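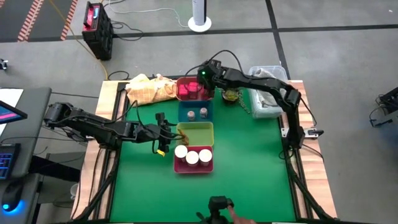 Thread on the wrist cable fault we had on the two-arm bin cell, because a few people asked and the answer doesn't fit in one reply.

Short version: the right arm stopped in the middle of a pick, reported a joint fault, and then dropped torque on its wrist while the gripper was over a bin. The wrist sagged and hit the rim. No injuries. One cracked bin and a bent finger mount.

The job is sorting small grocery and pantry items into colored bins. Cups, jars, snack packs. Nothing heavy. Both arms share the middle of the table, so most of the mat is reachable from either side.

The fault was intermittent for a long time before that. Going back through the Skorano logs I found 14 dropped packets on the same servo bus, the first one in February. Each one cleared by itself, the retry logic handled it, and the operator never got a message.

That's the first thing I'd call a mistake on our side. The retry was written to keep runs going. It did that. It also hid a failing connector.

On the day, we were at episode 53 of a long run. The bus dropped out for longer than the retry window, so the controller went to its fault state. I had assumed the fault state meant "hold position." On this arm the default is "torque off." 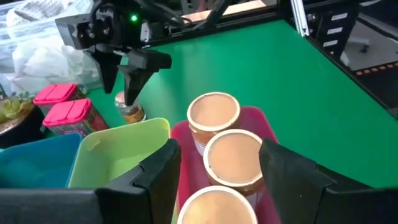

Wrist camera view with the other arm over a jar. The cups go in the pink tray.

I checked the manual after. It says torque off, in a table, on page 9 of the appendix. It had been there the whole time.

Cause of the dropout: the cable to the wrist servo runs in a loop along the arm, and the loop was too short for one corner of the workspace. Reaching for the far bin pulled on the connector every time. Two of the crimps had worked partway out of the housing.

You can't see it with the arm parked. I found it by moving the arm by hand, power off, with a meter on the line. The reading went open at full reach and came back when I let it go.

I asked on the Briltivow forum if others had seen this and got three replies, all describing the same connector. So check yours if you run long reaches.

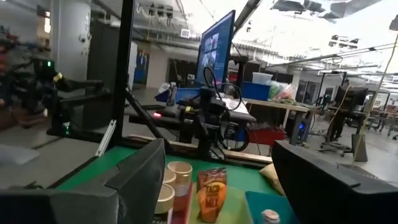

Fixes so far. Longer cable with strain relief on both sides of the wrist joint. Fault state changed to hold, then a slow lower to a rest pose if the bus is still up. If the bus is gone you still lose the wrist, so that part isn't solved.

Dropped packets now raise a warning at 3 in one shift, and the run pauses. People complained about the pauses for a while. I left the setting alone.

We also changed the hand rule. Before, it was normal to reach in and straighten a cup while an arm was holding above the table. Now both arms go to rest and the stop is pressed first. A sagging wrist on this size of arm won't break your hand, but the fingers have hard corners and it comes down without warning.

Someone asked about the Plirnier brake module. It would hold the joint with no power. It also adds weight right at the wrist, and I haven't tested whether the shoulder servo copes with that. Will post when I have numbers.

The report is in the Deng project folder under 31 July 2023 if you have access. If you don't, the log parser is the useful part and I'll put that up separately once I've cleaned out our paths.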